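Clothes rail

A clothes rail, also called a garment rail or hanging rail, is a horizontal bar on which clothing and accessories are hung for storage, sorting or display. The bar may be fixed to a wall, fitted inside a closet, or carried on a freestanding rack with upright poles and feet. Rails are found in homes, stores, theaters and laundries.

Construction

Freestanding racks are commonly made of steel or aluminum tube, painted or plated. Light household models have one upright at each end, or a single central pole. The Marti rack, a household model first sold by the firm Makulari in September, has a bar with a diameter of 17 millimeters and stands 1401 millimeters high. Clamps or end caps may be fitted to keep hangers from sliding off the bar.

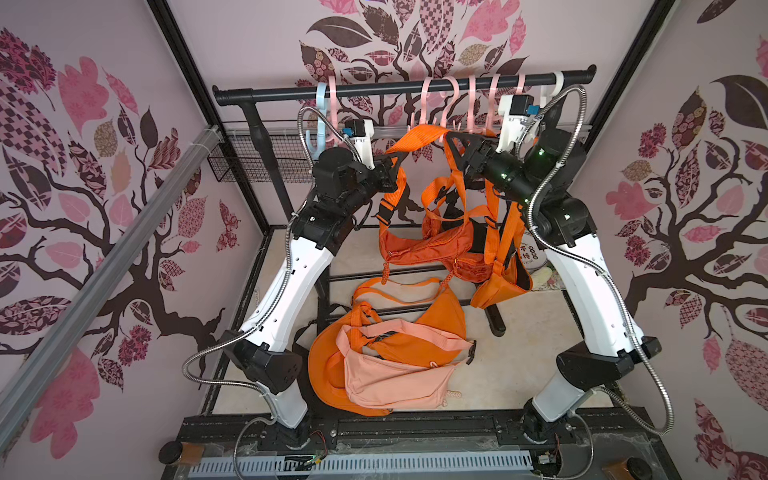 Hanging of bags

Bags are hung from a rail by their handles or straps, either directly or by means of a hook. Sling bags with wide webbing straps hold their shape best when the load is shared between both straps and the pouch is empty. Buckles are normally left fastened. A bag draped over a lower bar takes up less height, but the fabric may crease where it folds.

Hangers

Plastic hangers are widely used on household rails and are made in many colors, which some users assign to different members of the household or kinds of garment. Thin plastic hangers are suited to shirts and other light items. Coats require a broader shoulder.

Spacing

The storage guide issued by Pesuretti, revised in March 2025, advises that bags and bulky garments be kept 3 centimeters apart. It recommends a clear depth of 600 millimeters behind closet doors.

See also: Coat stand; Clothes hanger; Wardrobe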